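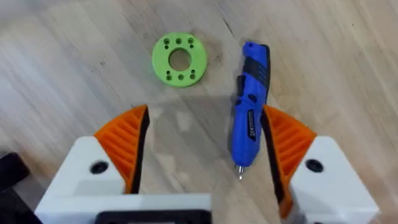
Fastening Printed Parts
Handout 3, Bench Skills
Posted 12/24/21

Today's part is a flange ring: a flat ring with one large center hole and smaller holes for screws. Most of you will print one before the next lab. The file is in the Plemura folder on the course drive. Bring your own ring, printed and cleaned up, and one cordless screwdriver per pair.

Countersinks

A countersunk hole has a cone-shaped opening so a flat head screw can sit level with the surface. The ring has three of these along one edge and three along the opposite edge. Use flat head screws there. A pan head screw bears only on the rim of the cone, and on printed plastic that rim chips.

The smaller holes nearer the center are for locating the part. There are four, two on each side. Do not run wood screws into them.

If a countersink came out rough, turn a countersink bit in it by hand. Two or three turns is enough. Power tools take off too much and can melt the plastic.

Cordless screwdriver

A cordless screwdriver is slower than a drill and has less torque. Both are useful on small plastic parts. Check these before you start:
- battery charged
- bit fully seated and matched to the screw
- direction set to forward
- torque collar, if your tool has one, at a low setting

Keep the tool straight over the screw. If it leans, the head will seat on one side of the cone and lift the other side of the ring.

Working on wood

Wood boards move and split along the grain. Look the board over first and place the ring so that no screw goes into a crack or right beside one. Stains do not matter. Drill pilot holes for all six screws, and mark them through the ring with a pencil or an awl while someone holds it still.

Order of tightening

Start all six screws by hand, two turns each. Run them down with the screwdriver until the heads just touch, going back and forth across the center hole. Finish by hand with a quarter turn or less. Stop if the plastic around a head turns pale, as that is stress, and back the screw off.

For the next lab

Read the section on screw heads in the Borkon packet. Write down the screw length you plan to use and how you worked it out from the ring thickness and the board thickness. Allow 20 minutes for the written part. Hand it in with your ring, labeled on the back.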